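Progress report to the Văduva Fund
Gokley packing and sorting trial, second reporting period
October 15, 2018
Prepared by Radu Pascu, shift operations

The fund asked in July what the arm will change for the 32 people on the sorting floor. My answer is still that we don't know, and I would be wary of anyone who says otherwise. Jaser has kept its work in simulation for this period. The test task is handling small numbered cubes, which stand in for our labelled parts.

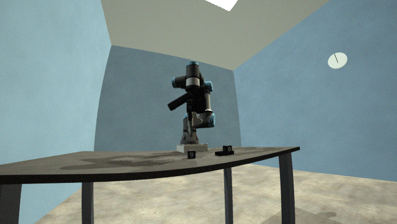
Source: Jaser, simulation render

The cubes are a long way from what our sorters deal with. A shift at Gokley handles mixed bins, torn labels and parts that arrive upside down. The simulated table carries two cubes and a flat block. I have asked for a cluttered version twice and been told it is coming.

Jaser's plan assumes one operator will watch the cell while two sorters move to inspection. The sorters I spoke to had fair questions – who clears a jam, who is blamed for a wrong bin, and whether inspection pays the same rate. The first has a draft answer. The other two have none.
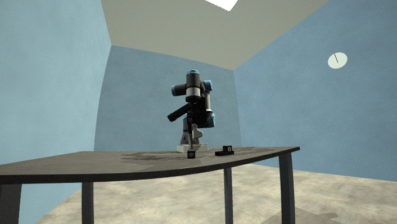
Gripper finger just above a numbered cube, simulated cell.

Reading the labels worries me more than reaching them. A 6 and a 9 are easy to mix up, and our part codes are full of both. Our people catch this by knowing the stock. The Ratard software has no such knowledge, and the proposal gives no colour or shape check as a backup.
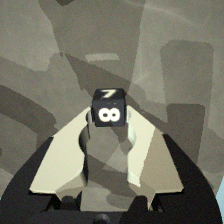
Cube held between the fingers, 7 and 8 showing.

A good grip on a clean cube tells us little about a full shift. Before any more money goes to hardware, I recommend a run of 400 simulated picks with mixed items, with every failure logged and the log shared with the floor. I also want five paid training days written into the labour budget, which at present has none.

Spending is within the approved amount. The pay question goes to management next.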